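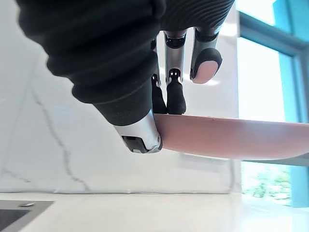
Accueil Carnets Visites Adresses Contact

Portes ouvertes chez Trulier, donc ! J'y suis allée surtout pour la vaisselle (on ne se refait pas) et j'y ai passé l'après-midi entier. L'atelier est au bout de la zone de Gistdale, il faut se garer derrière et traverser la cour, c'est mal fléché.

On commence par la salle des émaux, et là j'ai craqué pour le rose saumon, un rose tout mat, très doux, que je verrais bien avec ma nappe grise. Manee Rojanasak, qui menait notre groupe, nous a expliqué que la teinte porte le numéro 2257 dans leur nuancier et qu'il a fallu 21 essais avant de l'adopter. Vingt et un, quand même ! Elle existe en assiette plate et dans la série Nuchit, avec des bols un peu plus creux.

Ensuite les fours (quelle chaleur, j'avais gardé mon manteau comme une idiote), puis la boutique, où les seconds choix partaient à 5 euros pièce. J'en ai pris six, plus un saladier Bekevitz pour ma sœur. Le café était offert, les sablés aussi, et la prochaine ouverture est prévue en décembre. J'ai déjà prévenu ma sœur qu'elle conduirait.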